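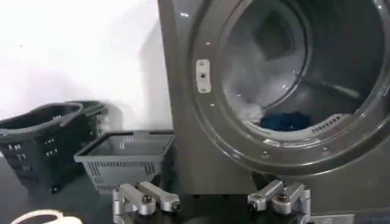
Section 4: Emptying the drum

The Punow house manual assumes you have done laundry before. Section 4 assumes you were not paying attention.

1. Wait for the door lock to click. Pulling harder does not make it click sooner.

2. Open the door all the way and set a basket on the floor beside the machine. Use the shallow one for small loads and the tall one for towels.

3. Take out the large pieces first, then feel along the bottom of the drum for whatever is left. Dark socks favour this spot.

4. Run a finger around the rubber door seal and remove lint, coins and tissues.

CAUTION: Do not lean on the open door. It was designed to hold a door's worth of weight.

5. Wipe the seal with a dry cloth and leave the door ajar for about 40 minutes.

NOTE: Detergent and spare cloths are ordered on form 1044. Write the colour of cloth you want, then accept the colour you get.

6. Carry the basket out to the main room for folding. Keep to the clear side of the shelving – jars and bottles are on the upper shelves, and a wide basket has a long reach. 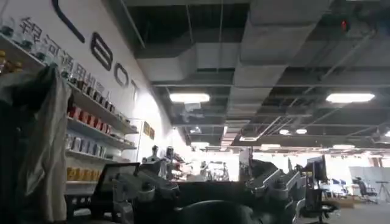 Fig. 2. Stocked shelving along the white wall, main room.

7. Return both baskets to the laundry, empty. A basket with one sock in it is not empty.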